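Our Visit to the Mandov Open Day
Student Project Report, Applied Technology Course, Norwood

For our winter project, our course was asked to visit a workplace where robots do an everyday job and write up what we learned. We picked the open day at Mandov, partly because it is close to Norwood and partly (I will admit it) because they promised lunch! It was December, the bus heater was broken, and by the time we got inside at 9:30 everybody was very glad of the hot chocolate by the door.

The morning began with a talk on handling containers, a bigger subject than any of us had guessed. Our guide told us that the open day had 189 people signed up and that 181 had already checked in, so the room was packed and we stood along the back. She spent a long time on grip. A person picking up a thermos or a jar feels right away whether it is slipping, but a robot has to work from what its cameras and motors tell it, and a worn, curved metal side gives it a lot less help than you would think.

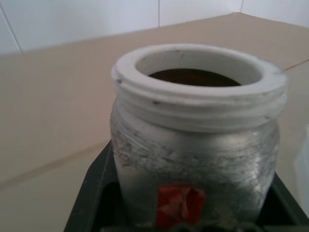
Photo: Mandov open day team, used with permission

I liked that they practice with things that have had a hard life. The metal on this one is scuffed all over, the pale collar has a few dark nicks in it, and there is a wrinkled bit of red on the front. The threads around the collar started a long discussion in our group over how you would teach a robot to put a cap on straight, and I don't think we ever settled it. Our guide said the team had logged 1,514 practice runs over the fall, under a project they call Cokden, and that plenty of the early ones went badly. It was kind of her to tell us, because our own classroom arm (a Caron kit, and a very patient one) drops nearly everything we give it.

After the talk we moved on to the two-arm station, and this was my favorite part of the whole day. With two arms, the hard part is getting them to work close together without bumping, and they share a surprisingly small patch of table. 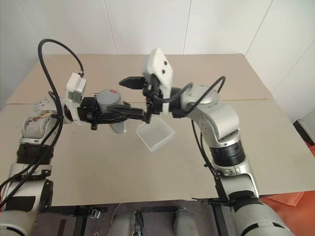
Norwood Student Reports, page 55

The left gripper has hold of the container while the right one is in close beside it, and each arm carries its own white camera module near the end. We asked why the cables are left with such big loops, and the answer was that the wrists need slack to turn. We had ours taped down flat, so that is the first thing we plan to change when we get back to the Caron kit after the break.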